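Keeping the letters: an afternoon with Natalina Zanetti

I'd been trying to pin Natalina Zanetti down for a chat since June, and when she finally said yes she gave me one condition, that I come hungry.

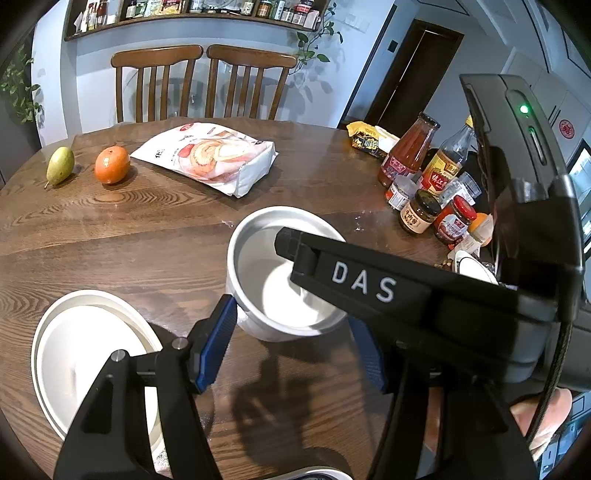 Natalina has spent the better part of two years transcribing her family's letters. There are 788 of them, written between her grandmother in the Veneto and a string of brothers, cousins and one very persistent ex-fiancé who had all ended up in Australia. She knows the exact number as she numbered every single one in pencil, on the back, in the top corner (and then had to redo a whole shoebox when she found a stash tucked inside a cookbook).

"I cried," she says. "I'd got to 700 and something and I was so proud of myself. Then out come these letters from between the pages on preserving eggplant. I shut the book and went for a walk."

I laughed, but I've tried a bit of family history myself and I gave up after one census record, so I'm in no position to be smug. I asked how she got started.

"My mum moved into a smaller place and I got the boxes. My brother got the good sideboard. At the time I thought I'd been dudded."

The first hurdle was the language. Natalina grew up with dialect at home and learnt proper Italian at Saturday school, and the letters are a bit of both, with spelling that wanders all over the place. For months she got stuck on a word that looked like "bernetti". She decided it was a kind of hat. She wrote it up as a hat! Then a later letter mentioned old Bernetti's bad knee, and she had to go back through seven pages of notes, taking the hats out.

"My great-uncle had apparently lent money to a hat," she says. "I'd just accepted it. You get tired and you'll accept anything."

It was Noemi Cirillo who set her straight on a lot of the handwriting. The two of them met at a library workshop on old documents and hit it off over a shared hatred of purple ink. Noemi joined us for the second half of the afternoon, and I have to say the interview got a lot noisier from there.

"She reads for the story and I read for the letters," Noemi told me. "She'd be racing ahead to find out if Ettore got the farm and I'd be saying, hang on, that's not an R."

Did Ettore get the farm?

"He got half," said Natalina.

"He got a third," said Noemi, and they were off for a good ten minutes. I stopped writing and had another biscuit.

I wanted to know about the practical side, because I get emails from readers asking about this all the time. Natalina types everything into a plain document, one per letter, and leaves the spelling exactly as she finds it. Her translation goes underneath. If she can't read a word she puts a row of dots and moves on. She did try a fancy program called Tataser that was meant to read handwriting for her, and it turned her grandmother's recipe for broth into something about a train.

"It was quite poetic," she says. "I kept a copy."

Her favourite is letter 59. It's a single page from her grandmother to her brother, who was working at a place called Palacios, a cattle property a long way from anything. Most of it is complaints about the weather and a cousin's wedding. Near the bottom she asks whether the stars are really different over there, and whether he'd mind drawing them for her.

"And did he?" I asked.

"We don't have his answer. I've looked and looked. He wasn't a big writer, he mostly sent money." She thought for a bit. "But she never asks again, so I reckon he must have drawn them."

Noemi reckons he just ignored the question, for the record.

There's no book planned. Natalina wants to print a few copies for the cousins and give the originals to whoever in the next lot shows some interest. Her niece has been asking about the ex-fiancé, so that's promising. In the meantime she still has the postcards to do, which she hasn't numbered yet, and she's asked me very firmly not to bring them up.

I went home with a jar of the eggplant. The recipe says to leave it a month and I lasted four days.

Posted 10 July 2018

Contact us | Copyright Clokolum, all rights reserved | Back to top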